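Last reviewed 3/28/24 by Ifigeneia Deligiannis. Applies to the Mosstead children's supplement service only.

# Magnesium and omega-3 for children with ADHD: FAQ

These answers cover the questions parents send most often before a first appointment. They do not replace advice from the child's own doctor or pharmacist.
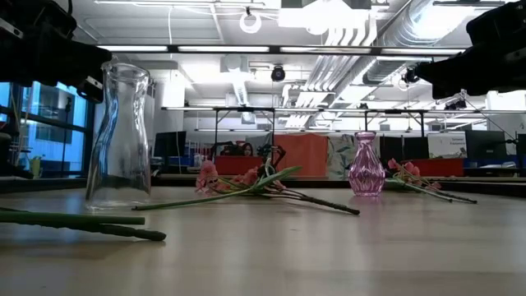
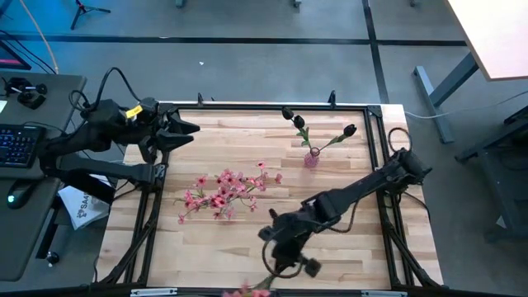 *Wooden tabletops, both pictures; the glass carafe is in the first.*

## General

### Do supplements treat ADHD?

No supplement is an established treatment for ADHD. Some children have low levels of a nutrient, and correcting a low level is worth doing for general health. Any effect on attention or sleep varies from child to child and may be too small to notice.

### Can my child stop medication while taking them?

Do not stop, skip or reduce a prescribed medicine on the basis of anything on this page. Changes to medication are made by the prescriber.

### Do you need blood tests first?

For iron and zinc, yes. We do not recommend either one without a recent result, as too much iron is dangerous for children. For omega-3, a food record is usually enough. Magnesium is judged from diet, bowel habits, kidney history and current medicines. A normal blood magnesium does not rule out a low intake.

## Magnesium

### Which form do you use?

Magnesium glycinate or magnesium citrate. Citrate loosens the stools more, so it is the usual choice for a child who is also constipated. Magnesium oxide is cheap but poorly absorbed.

### How do I read the amount on the label?

Look for "elemental magnesium." A tablet may contain a much larger weight of the whole compound, and only part of that is magnesium. If the label gives one number and does not say which it is, ask the maker or bring the bottle in.

Our starting amount for school-age children who have been assessed is up to 100 mg of elemental magnesium a day, with food. Do not go higher without checking with us.

### Who should not take it?

- Children with kidney disease, unless a specialist has agreed
- Children with certain heart rhythm problems
- Children taking some antibiotics or thyroid tablets, until a pharmacist has set the spacing between doses

### What are the signs of too much?

Loose stools come first, often with cramps. Stop the supplement and call us. Marked drowsiness, weakness, a slow heartbeat or trouble breathing is an emergency.

## Omega-3

### Is EPA or DHA more important?

Most ADHD studies used a mix of the two. We look for a product that lists EPA and DHA separately. A label that says only "fish oil 1 g" does not tell you how much of either is in the capsule.

### My child will not swallow capsules.

Liquid oil can be stirred into yogurt or a cold smoothie. Do not heat it. Chewables are acceptable, but many contain little EPA - check the serving size, which is often several pieces.

### Is there a plant-based version?

Yes, from algae. It is also an option for a child with a fish allergy, after a check with the allergy clinic. Flaxseed oil is not a substitute, as the body converts only a small part of it to EPA and DHA.

### How long before we know?

Allow 12 weeks. Change one thing at a time and keep the sleep and behavior sheet going throughout. If the sheets show no change at the review, we normally advise stopping.

## Appointments and records

### What should I bring?

1. Every bottle or packet in use, including vitamins and herbal products
2. A list of prescribed medicines with doses
3. The completed food record
4. Any blood results from the past year

### Can you see our results online?

Only if they were uploaded to Pluvton, our records system. Results sent before February were not moved across and need to be sent again.

### Do you sell supplements?

No. We take no payment from makers or stores.

### Who do I contact?

Questions about doses go to Lerato Oosthuizen, clinical pharmacist, through the message page in Pluvton. Put the child's date of birth in the first line. Messages are not read overnight - for a suspected overdose, call your poison control center or emergency number.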